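Point d'avancement - atelier maquettes et décors, site de Zindivville
Pour : Trila, suivi des projets soutenus
Période : de mars à fin juin

Rapport un peu court, désolé, on est en plein montage. Je complète dès que les dernières factures sont rentrées.

Où on en est
Local ouvert, électricité refaite côté fenêtres, deux grandes tables de découpe en place. Les panneaux de fond pour l'exposition de Fanville : commencés en avril, retard de deux semaines à cause de la livraison, rattrapé en partie. Sur les 55 panneaux prévus, les fonds sont tous débités. Reste le collage des feuilles blanches, puis la mise au net des bords, puis l'accrochage.

Budget
Subvention reçue : 3000 euros, versée en une fois. Dépensé en supports et en papier fort : le plus gros poste, comme prévu. Lames et colle : 160 euros, on avait sous-estimé, les lames s'usent très vite sur le carton épais. Transport par Erdem : 333 euros aller simple, le retour sera facturé en septembre. Pas de dépassement global pour l'instant. Le poste « éclairage » n'est pas entamé, je propose de le garder tel quel jusqu'à l'accrochage.

Matière et découpe
Premier essai avec un carton trop souple, abandonné. Le deuxième lot tient mieux mais il gondole quand on le laisse debout contre le mur. Depuis mai tout est stocké à plat, feuilles intercalées. Ça prend de la place - la moitié du fond de l'atelier - mais on perd beaucoup moins de matière.

Les bords restent le point faible. Sur les grandes feuilles blanches, le côté gauche est irrégulier, avec de petites encoches, et le support beige dépasse un peu dessous. À reprendre au cutter et à la règle, ou à cacher sous une baguette. Pas encore tranché. La baguette coûte plus cher mais elle pardonne tout, la reprise à la main demande du temps et une lame neuve à chaque panneau ou presque.
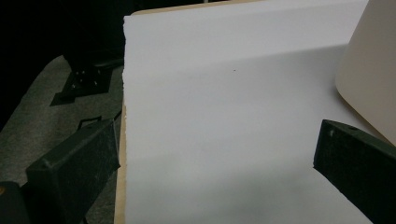

Trila nous a répondu sur ce point, après lecture du brouillon : que l'on ne passe pas tout l'été à rattraper des bords, que le public de Fanville regardera les panneaux à deux mètres, et que la baguette peut être prise sur la ligne éclairage si le total ne bouge pas. Trila demande en revanche un blanc propre, sans traces de colle ni de doigts, et un essai complet sur un seul panneau avant de lancer la série.

C'est noté. Essai prévu début juillet, un panneau avec baguette et un panneau repris à la main, côte à côte, pour comparer. Je vous envoie le temps passé et le coût pour chacun.

Propreté du blanc, donc : gants en coton pour la manipulation, gomme mie de pain pour les petites marques, colle en quantité réduite. Le dépoussiérage de la table se fait maintenant avant chaque pose, c'était pas le cas en avril et on a du refaire plusieurs feuilles.

Ce qui coince
- La place. Voir plus haut. Erdem peut stocker une partie des fonds mais il faut les emballer, donc du temps en plus.
- Le gondolement. Moins fort qu'avant, pas réglé. Piste : coller sur toute la surface et mettre sous poids une nuit entière. À tester sur les chutes.
- Les lames. Changer de fournisseur, devis demandé, toujours rien recu.
- Le plan d'accrochage de Fanville : on attend les cotes définitives du mur nord. Sans elles impossible de percer.

Suite
Juillet : essai des deux finitions, choix, commande des baguettes si c'est oui. Collage de la première moitié.
Août : deuxième moitié, atelier fermé les deux semaines du milieu.
Septembre : transport, accrochage, facture retour.

Demande : accord écrit pour le passage de la ligne éclairage à la ligne finitions, même un simple mail. Et la date du prochain versement s'il y en a un, la convention n'est pas très claire là dessus.

Justificatifs en annexe, sauf celui de la colle d'avril, à suivre.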